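Warwood Shared Workshop
Bench Arm Guide, Section 4: Setting up the tube rack task

Read Section 3 (power, emergency stop, homing) before you start here. The arm must be homed and the gripper must open and close from the pendant. If it does not, go back to step 3.6.

The rack task is the first full job we teach on the bench arm. The arm finds a capped tube lying on the table, picks it up, turns it upright and puts it in the rack. Meinir Griffiths wrote the original program in May and Walid Haddad rewrote the pick routine after the gripper was changed. The current version is called Ola. Older files named Sasta are still on the workshop computer and will not run with the new gripper.

4.1 What you need

The red-orange tube rack
Clear conical tubes with green screw caps
White tabletop, wiped down
Workshop computer with Ola loaded
Penrose controller, switched on and showing ready

Use empty tubes only. Do not put liquid in a tube for this task, even water.

4.2 Placing the rack

1. Press the stop button and leave it pressed while your hands are on the table.

2. Wipe the table. Dust and tape residue show up as false edges in the wrist camera.

3. Set the rack on the left half of the table, with all of its feet flat. Press down on each corner. If it rocks, turn it a little and try again.

4. Put capped tubes in the rack to act as references. Push each one down until it stops.

5. Lay one capped tube on its side in the open space to the right of the rack. Leave a clear gap between the tube and the rack so the fingers can get in on both sides.

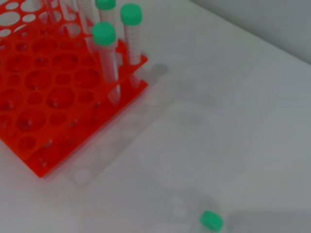
6. Check that every cap is screwed on straight. The program uses the cap to decide which end of the tube is up. A crossed thread changes the height and the arm will release too early.

Note: The rack has large holes and small holes. The tubes go in the large ones. If a tube hangs by its cap or will not go down, it is in the wrong hole.

Note: Clear plastic on a white table is hard for the camera to pick out. If detection fails, change the lighting before you change any settings. Turning off the lamp over the bench and using only the ceiling lights is usually enough. A soft shadow beside the tube helps.

4.3 Teaching the rack position

1. Release the stop button and wait for the controller to show ready.

2. On the computer, open Ola and choose Teach Rack.

3. Jog the arm until the gripper is over the first target hole. Set the speed to 30 for this and keep it there.

4. Lower the gripper slowly until the height field reads 101. Press Save Point.

5. Raise the arm to the travel height of 199 and press Save Point again.

6. Repeat for the last hole in the same row. Ola works out the holes in between.

Caution: Never move sideways below the travel height. The caps stand well above the rack and the gripper will catch them. Rhydian Edwards broke a rack this way and the printed replacement took a whole evening.

4.4 First pick

1. Choose Single Pick. Leave Repeat off.

2. Keep one hand on the stop button. Other people should stand behind the yellow line.

3. Press Run. The arm moves over the loose tube and waits 2000 milliseconds before it closes. Use this pause to look at the line-up.

4. Look at the thin cable that runs off to the right of the gripper bracket. It should curve freely, with no loop that could drop under the fingers. 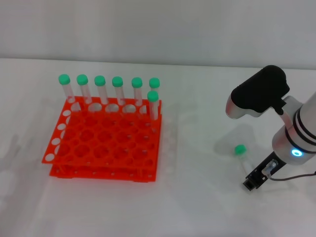 5. If the gripper is off center, press Stop, jog it over and choose Update Offset. Do not push the arm by hand while it is powered.

6. If it looks right, let the program carry on. Watch the tube until the fingers have opened and the arm is back at travel height.

7. Run three single picks in a row without a correction before you turn Repeat on.

4.5 Common faults

No tube found. Check the lighting, then clean the camera window with a dry cloth.

Tube turns in the fingers. Replace the finger pads. Spares are in the drawer marked Gripper.

Tube hits the rim of the hole. The rack has moved. Repeat 4.3 from step 3.

Arm stops with a joint limit message. The tube is too far to the right or too close to the base. Move it nearer to the rack and run again.

Any other message: write down the full text and leave it for Si-woo Kang or Iolo Morris in the arm log. Do not clear it by restarting the controller.

Continue to Section 5 for Repeat mode and shutdown.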